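Part 2: Getting the bag ready to pack

If you've read Part 1 you know I pack the same cream canvas bag for every trip out to Zulport, and that I've gotten a little particular about it. Nabil Rawashdeh asked me to write the steps down so he could stop calling me from the parking lot, so these are mostly for him (hi, Nabil!). I last went through them on 1 March 2025.

You'll want a clear table, a dry cloth and 16 minutes or so without anybody needing you.

1. Empty the bag all the way. Turn it over and give it a good shake. I once carried a Barbier train ticket and a whole lot of sand through two trips before I did this properly.

2. Lay the bag down flat on the table. Pull the carry straps out so they aren't tucked underneath, and undo any twist you find in them. A twisted strap feels like nothing when the bag is empty, and then you load it and it digs right into your hand.

3. Run every zipper from one end to the other and back. Go slow around the curved part, and hold the fabric next to it flat with your other hand.

CAUTION: If a zipper stops, don't yank it! Back it up an inch, look for a fold of lining in the teeth, ease that out, and try again. I tore the lining on my old Merura bag in about one second flat.

4. Smooth the canvas with your palm, working out toward the seams. You won't get every wrinkle and you don't need to. Mine has never once looked ironed.

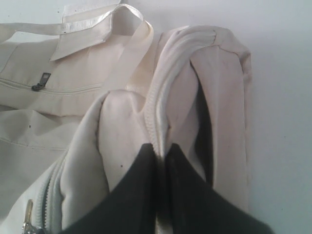
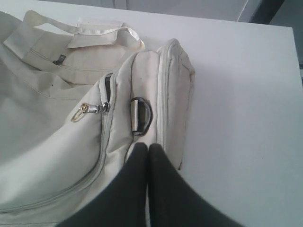 Cream bag on the table, straps and zippers in view.

5. Find the D-ring on the end and tug it, hard. If the stitching gives at all, carry the bag by hand this time and get it fixed when you're home. If it holds, clip the shoulder strap on now, while you can still see what you're doing.

6. Wipe down the zipper pulls and the ring with the dry cloth. No polish, please. It comes off on the canvas and stays there.

7. Stand the bag up, open the main part as wide as it goes, and fold the edges back so it stays open while you load.

Note: Lama Abu Hammour does step 7 before step 5 and swears it's quicker. I tried it and kept losing the ring in the folds, but go with whatever suits you.

Note: If the canvas got wet on the last trip, let it air out for 36 hours before you pack. I hang mine over the Lammont drying rack with everything unzipped.

Shoes go in first, heels to the ends. That's all in Part 3.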